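3.2 Where folding gets done

We had expected, perhaps a little innocently, that people would tell us they folded their laundry at a table. Most of the households who kept diaries for us in Edlow did own a table large enough for the job, and several said they had been taught to use one as children. But the diaries kept coming back to the bed. A bed is wide and soft, it lets a sheet lie flat without sliding to the floor, and (as one diarist put it) it has to be cleared before anyone can sleep, so the folding gets finished.

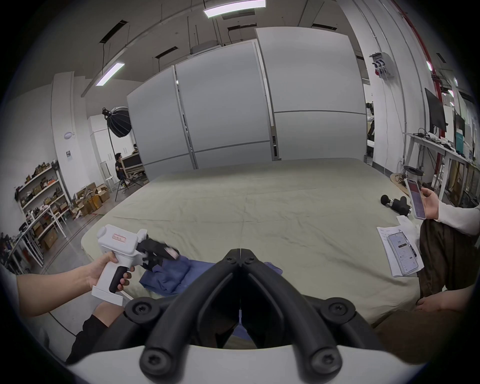

Figure 2. Blue cloth on a bed.

Of the 300 diary entries that named a folding place, 17 mentioned a table and nothing else. We were fond of these entries, which tended to be long and rather proud. Pfister and Riedl, who read all of the diaries twice over, noticed that table folders also wrote more about ironing, and we come back to that in Section 5.

Shared beds brought their own small arguments — whose side the socks were left on, who moved the pile at eleven at night and where it went. Six households had settled on a fixed evening for folding, and their entries are noticeably calmer. The others folded when they could, often with the radio on, and a fair number admitted to sleeping beside a pile of towels up to 6 nights in a row.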